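Kalkidan Workneh isn't in a hurry to get traded

I caught Kalkidan Workneh after practice on Wednesday, sitting on the scorer's table with both shoes off and a bag of ice on each knee. She'd already heard the latest one, the rumor that has her going to Larnska before the deadline for two guards and a pick.
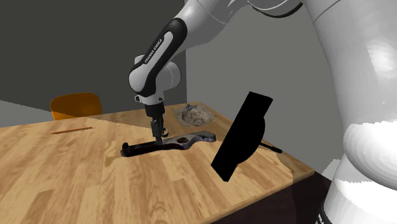

"My cousin sent it to me at six in the morning," she told me. "With a crying face. I said, let me have coffee first."

She laughs about it, but it's been a strange January for her. Jelar has lost 3 straight at home, her minutes are down, and every time she sits for a stretch in the fourth quarter somebody online decides she's asked out. So I asked her. Has she?

"No. I asked Coach why I wasn't playing late, and that's a different conversation. I'd be worried about any player who didn't ask."

Coach is Mojtaba Najafi, and when I found him in the hallway he told it pretty much the same way (he was eating a sandwich, so I'm giving you the short version). "She came in, she was mad, we watched film," he said. "I like her mad. She guards people."

What does she guard them like? Well, she held Plumevano's Niloufar Taheri to four points in the second half last week, and Taheri had 30 the time before that! I called Taheri to ask about it and she groaned into the phone. "She's in your shirt the whole night. If Larnska gets her I have to see her five times a year. Please write that she should stay."

Workneh loved that one. She made me read it to her twice.

The crowd hasn't turned on her, either. There were 3,704 people in the building for the Ghanem game, and the loudest noise all night came when she checked back in with the team down 12 – louder than any basket. "I heard it," she said, and then she got very busy with the ice.

Her contract is up this summer. She'd like to stay, she says, if the money is fair and she gets to finish games. Her next one is Saturday at Larnska, of all places.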